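Home > Shop > Wood Care > Oils and Waxes

Posalum Tabletop Oil, 9 oz can
Sold by Stustton Wood Supply
$23.00
In stock. Ships from the Maldonado warehouse.

Penetrating oil for bare wood tops. Desks, benches, butcher block, shelves. Goes on with a rag, dries matte, doesn't leave a plastic skin. One can does a normal desk top, both coats, with some left over for touch ups.

We carried the old Ellberg oil for years and people liked it. It got hard to get. Posalum is what we switched to and most of the Ellberg customers came over without much fuss. Slightly thinner, smells less. Color about the same. If you have half a can of Ellberg left, use it up first, don't mix them in the same jar.

Colors
Clear (in stock)
Warm (in stock)
Gray (back in March, hopefully)

Clear still darkens the wood a little. All oils do. Wipe a damp cloth over your top and look at it before it dries, close to what you'll get with Clear. Warm pulls toward honey, nice on maple and birch, a bit much on anything already red. Gray is for people who hate yellow. Try it on the underside first please.

What it's good for
Work tables and desks
Hobby benches
Butcher block that isn't used for food
Bookshelves, window sills, stair rails (not treads)

What it's not for
Cutting boards. Get the mineral oil, it's on the same page.
Outdoor furniture
Anything with old varnish still on it. Oil can't get through. It'll sit there and go sticky and you'll be mad at us.
Veneer so thin you're scared to sand it

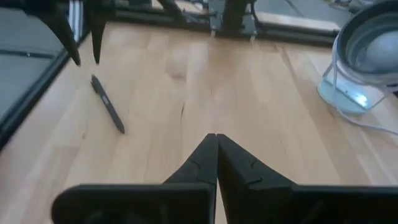
How to put it on
Sand first. 120, then 180. Stop there for a work surface, go to 220 if you want it smoother. Higher than that and the oil doesn't soak in as well.

Vacuum, then wipe with a dry cloth. Get the dust out of the seams between planks, thats where it hides and then it shows up as gray lines.

Stir the can. Don't shake it, you get bubbles.

Pour a little puddle in the middle, work it out along the grain with a lint-free rag. Thin. Thinner than that. Do the end grain last and give it extra, it drinks.

Wait 20 minutes, wipe off everything that's still on top. Really wipe. Leftover oil is the reason for nearly every complaint we get about this stuff.

Overnight, then coat 2, same way. Light scuff in between with a gray pad if it feels rough.

Use it gently after a day. Full cure is two weeks. No wet mugs till then, no taped-down mats, no rubber feet parked in one spot.

Do the bottom too. One coat is enough. People skip this and then the top cups over the winter and they call us about it.

Rags
Oily rags can heat up and catch fire on their own. Lay them flat outside to dry, or soak them in water and put them in a lidded metal can. Not balled up in the trash. Not on the bench overnight. Please read this part even if you skipped the rest.

Upkeep
Dry cloth most days. Damp cloth and a drop of dish soap for real dirt, then dry it. No spray cleaners with ammonia, they strip it.

When water stops beading, one fresh thin coat. For a desk that's maybe once a year, sooner where your wrists go. Scratches: sand just that spot with the grain, oil, wipe, feather it out. No need to redo the whole thing. Main reason to buy oil over varnish if you ask me.

Clamp dents and bolt marks: put a damp cloth over the dent, touch it with a warm iron, let it dry all the way, then sand and oil. Works on shallow ones. Crushed fibers around a bolt washer probably won't come back.

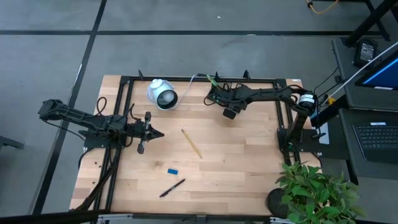 Butcher-block top in light planks with a black metal rail around it. Gray carpet under.

Oiling over carpet
Drop cloth, a real canvas one. Plastic lets drips run off the side. If the top unbolts from its frame, take it off and do it on sawhorses in the garage. If it doesn't, mask the metal where it meets the wood and wipe the edge a second time at 20 minutes. Oil creeps out from under rails later on.

Specs
Size: 9 fl oz
Base: plant oil with drier
Finish: matte
Recoat: overnight
Cure: two weeks
Clean up: mineral spirits
Storage: lid on tight, keep under 97 F, don't let it freeze

Goes well with
Stustton cotton rags, bag
Gray scuff pads
Posalum Edge Wax, for drawers and sliding bits
Canvas drop cloth, small

Reviews

Bhavana Mudaliar
Used Clear on a beech desk. Lovely. Left it on too long the first time, half an hour maybe, had to rub it down with spirits and start again. Second try perfect. Smell was gone by the weekend.

Ye-ji Maeng
Good oil, can is a pain. Lid rim fills up and then glues itself shut. I decant into a jar now. Warm is warmer than the swatch on my screen, did the underside first so no harm done.

Shop reply: agree on the lid. Wipe the rim before you close it, or punch a few small nail holes in the groove so it drains back in.

Shipping and returns
Ground only, it's a flammable liquid under the carrier rules so no air and no PO boxes. Orders in by noon go out same day, except Thursday when the truck comes early, 10 am cutoff. Unopened cans can come back for a refund. Opened ones no, sorry. If it arrives leaking, take a picture of the box before you toss it and email us, we'll send another.

Safety sheet: ask at checkout or email the shop and we'll send the PDF.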